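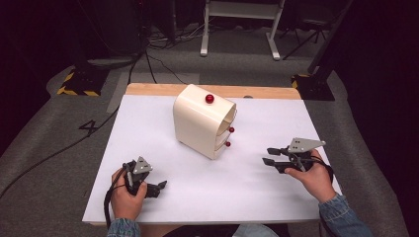
Frequently asked questions

Before you order

Do you ship small furniture already assembled?
Yes, everything from our Flarkbridge workshop leaves in one piece. Drawers are fixed with paper tape for the travel. Please remove the tape slowly, it can pull the color if it stays on for many weeks.

How long does an order take?
Orders paid before Friday noon are packed the next week. In January we close the workshop for 2 weeks and the orders wait until we are back.

Can I choose the color of the knobs?
For the Luketti line, yes. Write the color in the comment field at checkout. For the Zonora line the knobs are glued and we cannot change them.

What weight can a shelf hold?
It depends on the model. The number is printed on the paper inside the box — please keep this paper.

After delivery

A drawer is hard to open. What can I do?
Take the drawer out completely and rub a dry candle along both sides. Do not use kitchen oil, it collects dust. If the drawer is still hard after this, write to Heather Halliday at the service desk and she will send you a new one.

May I return an item I painted myself?
No, I am sorry. We can only take back items in the color they were sold.

Do you still have parts for the old Zacharias cabinets?
We have 336 handles left, and no rails. Wayne Cormier can check for you if your handle fits, but he needs the distance between the two screws.

Can I pick up my order in person?
Yes, from 9 a.m. to 4 p.m. Please bring the order number and ring at the side door.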